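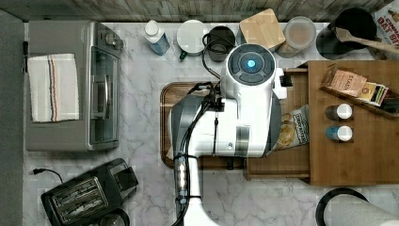 A rimmed wooden board on a marble countertop, with a white robot arm reaching over it.

Willems to Open Kitchen Surfaces Showroom and Repair Counter in Urkell

URKELL – Willems, the family-owned maker of countertops, cutting boards and kitchen fittings, will open a showroom and repair counter in Urkell in December. The new location takes over the ground floor of the former Wodow furniture store and will be the company's first site with a workshop open to walk-in customers.

The showroom covers 2,756 square feet. It includes 11 full-size kitchen displays, a sample library of stone and wood, and a counter where customers can bring in worn boards, drawers and small shelves for repair or refinishing. Doors open at 9 a.m.

"People come to us when they are planning a new kitchen, and then we may not see them again for twenty years," said Jeanine De Bruijn, managing director of Willems. "A lot can happen to a countertop in that time. We want them to be able to bring us a question or a damaged board without having to buy anything new."

The repair counter will be run by Cor Hermans, who has led the Willems wood shop for six years. Standard services include sanding, oiling, filling small cracks and replacing rubber feet. Most boards will be ready in five working days. Customers will get a written price before any work starts, and items that cannot be repaired will be returned at no charge.

Boards do not need to have been made by Willems. The counter will not accept glass or plastic boards, or wood that has been painted or coated with an unknown finish.

For stone surfaces, the company will offer advice at the showroom and home visits by appointment. Marble is a frequent subject of customer calls, according to Lingyun Liao, head of customer service.

"The calls are nearly always about lemon juice, vinegar or wine," Liao said. "Acid leaves a dull mark on polished marble, and scrubbing it usually makes the area larger. We tell people to wipe up the spill, rinse with plain water and call us before they try a powder cleaner."

Willems will also use the opening to introduce Lellix, a line of oils and waxes for wooden kitchenware. Lellix was developed in the company's own workshop and will be sold in three sizes. It will be available first in Urkell and later at the other Willems showrooms. Refills can be purchased at the repair counter by customers who bring back a clean, empty container.

The building has been vacant since Wodow moved to a smaller location. Work on the interior was directed by architect Rhiannon Rowlands, who kept the original front windows and the freight elevator. The old loading area at the rear has been turned into the workshop, with a glass wall between the benches and the showroom floor.

"The loading area had good daylight and a floor that could take the weight of the machines," Rowlands said. "Most of our work went into dust extraction and sound – customers need to be able to hold a conversation ten feet from a sander."

Willems is hiring for the new location. Open positions include two wood finishers, a kitchen planner and part-time sales staff. Experience is required for the finishing jobs only. Applications can be handed in at any Willems showroom.

About Willems
Willems designs and makes countertops, cutting boards and fittings for home kitchens. The company sells through its own showrooms and a network of independent dealers.

Media contact
Trevor MacPherson, Press Office, Willems
Interviews and workshop visits ahead of the opening are available on request.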